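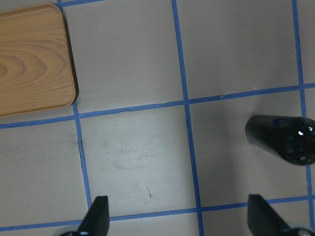 Wooden board with rounded corners, on the grey table

From: Jenő Csizmadia
Subject: Re: oil going sticky on bread boards

Hello Zinash and all,

Zinash Ambaye wrote:
> I oiled two boards in October with raw linseed and they are
> still sticky. My daughter says to wash it off with soap and
> begin again. Has someone on the list a better idea? Also, is
> walnut oil safe if I sell at the Neklow market?

I had the same trouble in my first winter. Soap did not help me much. The oil was too thick on the surface and my shed was at 7 degrees, so it could not dry. I rubbed the boards hard with an old cotton cloth and a little fresh oil, wiped everything off, and brought them into the kitchen. After two weeks they were good. One I had to sand back with 100 grit, which was a pity.

Now I put on a very thin coat, wait 20 minutes and wipe until the cloth comes away clean. Please spread the used cloths flat outdoors to dry, they can catch fire by themselves if they lie in a heap.

About walnut oil: it dries, but slowly, and some people have a nut allergy. I would write it on the label, or use mineral oil for the ones you sell. Mineral oil never dries and must be repeated.

Does anybody still buy from Ghoneim? They now ask 38 for the big tin and I find this too much.

Best regards,
Jenő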